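17 March 2025

Up at six because the bin lorry was early. Rain until about nine, then dry. I had meant to do the kitchen last week and put it off twice, so today I made myself start before I had sat down with the paper.

The trouble has been the same since we moved to Grendham. The cupboards are too shallow for the plates we own and too high for me to reach the mugs without the step. So everything has crept down on to surfaces. In October I cleared the lot and it lasted until the first time we had people to stay. Gaurav said then that we should stop pretending the cupboards work and put the things we use every day out on the brown table, where we can get at them. I said I would think about it. I have now thought about it for five months.

I took everything off the table first and stacked it on the chairs. Washed the top with hot water and a bit of soda, then again with plain water. There was a sticky patch from the marmalade that needed a butter knife. Swept the tiles along that side while I had the chairs out. Found a teaspoon, a dead bee and the lid to the small blue tub, which I threw away last month when I couldn't find the lid.

The toaster oven was the hard part. It is heavier than it looks and the flex is short, so it can only go on the right. I emptied the crumb tray into the compost and wiped the door. The little drawer cabinet is above it now. I went through the drawer before I settled on that. It had string, candle ends, two tins of shoe polish, the guarantee for a kettle we no longer have, and a bus timetable for Bornon with the old numbers on it. Kept the string and the candles. The shoe polish has gone under the stairs.

The mug tree went at the back. I got it from the hardware shop in Trumeck before Christmas and it had been in its box in the hall ever since. I have put only two mugs on it, the teal one that is mustard inside and the pink one that is purple inside. The others can stay up in the cupboard for visitors. If I fill every peg I will be back to knocking them off with my elbow by the end of the week.

The dish rack is more of a puzzle. I had thought of it as something to stand plates up in, and it does that well enough, but it takes up more of the table than I expected. For the moment it is on the left with the pale blue plate, along with the black wire rack and the board. The board is happier upright. It had started to bow from lying flat on top of the bread bin. 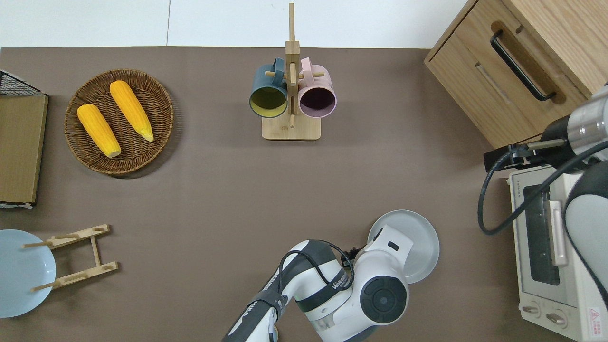 Algirdas Siliņa
Retired joiner and keeper of this diary

The corn came from Gaurav Mishra at the allotments. He had it from his cousin's shop, not out of the ground, as he was quick to say when I started asking how he had managed it in March. He left a bag on the step with a note asking for his long ladder back. I put two ears in the wicker tray so that I would see them and remember to cook them, and the rest went in the bottom of the fridge. The tray used to be for post. The post is now on the windowsill and I shall have to find somewhere else for that.

Lunch was cheese on toast. I ate it standing up, looking at the table and moving things an inch one way and an inch the other. I tried the wire rack on the other side and it was in the way of the oven door, so back it went.

After lunch I walked to the post office with the parcel for Shakya. It was 1139 grams on their scales, which put it over the weight I had worked out at home, and I had to pay the next price up. My own scales need a battery. I bought one on the way back and of course it is the wrong size. I also got 200 grams of butter and a packet of hooks for the back of the door.

Took the ladder round to Gaurav at three. He was under his sink and talked to me from there for a good half hour. He is having trouble with the waste pipe and has bought the wrong washer as well, so we were even. He asked how the kitchen was and I said the table was done and the shelves were not. He wants to come and look at it before he does his own. I told him to bring a tape measure, as his table is narrower than mine and I doubt he would get an oven and a rack on it and still have room to chop an onion.

Back home I put up the hooks. One of them went in crooked and I have left it. The aprons are on them and the oven glove. That leaves the shelves over the sink, which have jars on them I have not opened since the old house. I got as far as taking down the front row. More than one had a date on it that I would not like to repeat. Four went in the bin after I had washed out the glass, and the lentils I have kept, as lentils do not seem to me to go off.

Things still to do:

Rest of the jars.
Right battery for the scales.
A proper place for the post.
Felt under the base of the mug tree.
Ask in Trumeck if they have a narrower dish rack, and what they would give me for this one.

The felt I should be able to do tomorrow. There is a sheet of it in the shed with the chair feet. I looked for it this evening with the torch but could not face moving the mower.

Book in the evening. I am on page 167 and have still not taken to the brother. The wind got up at ten and I went out to put a brick on the recycling. Corn tomorrow, with the last of the bacon.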